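Last updated: April
Prepared by Lahcen Erraji, Drallita Institute for Applied Automation

Speaker notes: Can Machines Do the Chores Yet?
Running time: 30 minutes, with questions held to the end

Opening

Welcome the audience and thank the hosts at Birnier. State the question early: can a machine be given an ordinary household or shop-floor chore and be left alone with it? The position of the Institute is that a few chores are close, many are not, and the public discussion tends to mix the two.

Ask for a show of hands from anyone who has wiped a table today. Pause.

Section 1. What we mean by a chore

A chore is work that a person does without written instructions. It has no fixed starting point. The table is in a different state every morning, and the person clearing it decides what counts as clean. Factory automation has done well by removing that kind of judgment. Parts arrive in the same place, facing the same way. Homes and small workshops do not offer this.

Section 2. The Wultberg trial

Keep this section brief. The trial covered 58 tasks drawn from kitchens, laundry rooms and packing benches. The Institute counted a task as done only when no person stepped in. By that measure, 29 were done. Give the number plainly and do not round it up to "most."

Stress the split. Picking up a rigid object of known size went well. Cloth, thin sheets and anything sticky went badly. Wiping was the surprise — the motion is simple, but deciding where to wipe and when to stop caused repeated trouble.

Section 3. Surfaces and small marks

Explain that a pale, shiny surface is hard to read. Reflected light hides the grain, and a small mark may be a crumb to be removed or a flaw in the wood to be left alone. A person settles the matter with a fingertip. Two wide, flat fingers are well suited to a box or a jar and poorly suited to a crumb.

Refer to the closing slide here, but do not show it yet.

Section 4. The shop floor

The Ezzat packing line is the fair comparison. The benches are cleared at the end of each shift by hand, and the crew takes 2 minutes per bench. A machine would have to match that time, work safely beside people and leave the bench ready for use. The Institute has not seen all three met together. Say so directly if asked.

Section 5. Advice to buyers

Ask suppliers for unedited results, including failures. Ask who resets the machine when it stops. Request a trial on your own benches, under your own lights. Include the cost of staff time spent watching it.

Closing

Return to the question. For narrow, repeated work, the answer is a qualified yes. For general tidying, it is not yet. Put up the last slide and leave it on the screen during questions.

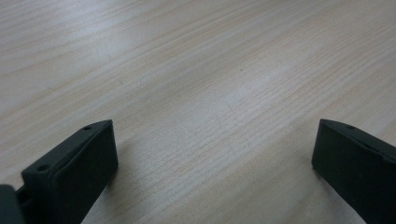
Closing slide: open gripper fingers over a light wood tabletop, with one small dark speck on the surface.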